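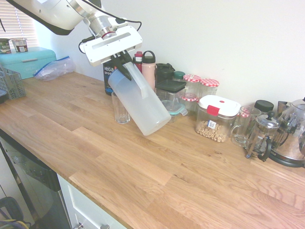 What does a robotics student learn from teaching an arm to pour a glass of water?

Mostly how to collect data, how to clean it, and how much patience a simple chore takes once a machine has to do it.

The answer came from the instructor who runs Nakside, the kitchen robotics project at Penitz College. I had expected something grander. The course listing promises students "the foundations of household autonomy," and the spring showcase flyer had a line about giving people their time back. I have been pouring my own water for many years and have never felt robbed of the time, and I said so early in our conversation.

The instructor laughed, a little. "The flyer wasn't mine. I would have taken that line out. If you want your time back, do not buy a robot to pour your water."

Nakside is a one-semester project course that works out of Hsueh Hall, with four students to a team. Each team picks a kitchen task, records people guiding the arm through it, trains a model on those recordings and then lets the model have a go by itself. Pouring from a plastic pitcher into a glass is the task that keeps coming back. Wiping a counter has been tried. So has loading a dishwasher, for five weeks, and the instructor preferred not to dwell on it.

Why pouring? "You can see it fail. With a lot of tasks students can talk themselves into thinking it worked. The cup is sort of near the shelf, so they write down a success. With water, either it's in the glass or you're looking for a towel."

I asked how much recorded practice that takes. By the end of the last semester the pouring team had more than 1000 demonstrations on file, and the instructor guessed that a good part of them were useless. Some were too slow. In others the student had hesitated halfway, and the model learned to hesitate in the same spot. One batch was made late in the evening by somebody who kept tipping the pitcher too far and then correcting.

"The model picked up the correction beautifully," the instructor said. "It would overshoot and fix it, overshoot and fix it, every single time. We had trained a very consistent bad habit."

It's a good story, and I believe it. What I have more trouble with is the leap from there to the claims made at showcases. A pitcher has a big handle. A glass can be put where the arm expects it. I wanted to know what happens when the glass moves over by a hand's width, or when somebody buys a different pitcher.

"A different pitcher is a bad day," the instructor said. "Moving the glass is fine now, within limits. If you move it behind something, you get a strange result. I won't tell you the thing is general. The students know it isn't, and they have to write that in the report or they lose points."

That rule is the part of the course I liked best. Every final report must carry a page titled "Where it breaks," and it is graded as heavily as the results. I was allowed to read several. The best ones were blunt. One team wrote that their system had been tuned to pour 300 milliliters and had no idea what to do if asked for half of that. Another admitted that it did well in the morning and badly once the sun had moved around, and that they had run their final test in the morning. The weaker ones read like brochures, with a sentence at the bottom about future work.

I put it to the instructor that most visitors never see that page. They see the demo. They see an arm tip a pitcher and they fill in the rest for themselves - the cooking, the cleaning, the help for an aging parent.

"That's fair," came the reply, after a pause. "We could hang it on the wall next to the robot. We've talked about it. The objection was that it would look negative."

Who objected? The instructor would only say that showcases are attended by people with budgets.
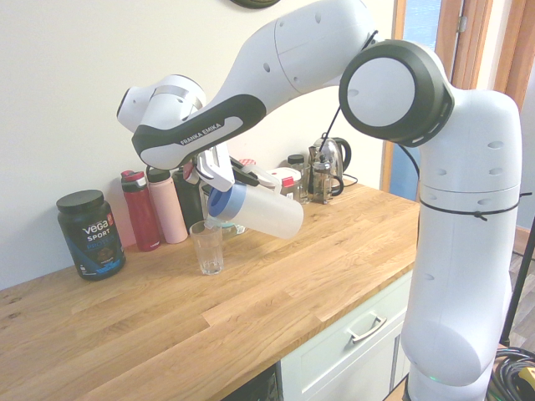 According to one student on the pouring team, the wall idea has more support in the class than the faculty may think, and the demo is the part of the semester they trust least. You practice the version that works, the student told me by email, and after a while you stop trying the versions that don't.

I read that to the instructor, who agreed with most of it and quarreled with the end. "They do stop trying, yes. That's partly on us. The schedule is built backward from the showcase. If I could move one thing, I'd put the showcase in the middle and leave the last part of the semester for breaking it."

Then there is the Ollis Challenge, the student contest the college has entered for the past few seasons. Teams are scored on speed, spillage and what the rulebook calls "naturalness of motion." I asked how anyone measures that last one.

"Judges watch it and put down a number."

So it's a beauty contest?

"A third of it is. Students hate that, and then they find out they can win points by slowing down the last bit of the pour so it looks careful. It doesn't spill any less. It looks as if it's thinking." The instructor did not sound proud of this. "We did it too. Everybody does it."

I don't want to be unfair to the course. The students I corresponded with could explain what their arm did and why, in plain words, which is more than I can say for some of the companies that send me press releases. Several had arrived knowing how to write code and had never had to think about friction, or about what a handle does when it twists in a grip. One said the most useful skill from the semester was labeling files properly. I have no reason to doubt that.

But I kept coming back to the cost of it. The arm is expensive, the space is in demand, and plenty of what the students described learning could be learned on something smaller and cheaper. I asked whether the big arm was there for teaching or for recruiting.

"Both," the instructor said. "A small arm teaches you nearly everything. It doesn't teach you to be careful around something that can hurt you, and I think they should learn that before they get a job. But yes, people sign up because of the big one. I've seen the enrollment before and after."

Would the course survive without it? The instructor thought it would, with fewer students and perhaps better reports.

Next semester's teams are due to choose their tasks in September. There has been a request to try hot tea, which the instructor has turned down, and one to try pouring with the lights off, which is still being argued over. The contest entry will go ahead. As for the "Where it breaks" page, a decision on hanging it beside the demo has been put off until the new showcase date is set. I've asked to be told which way it goes.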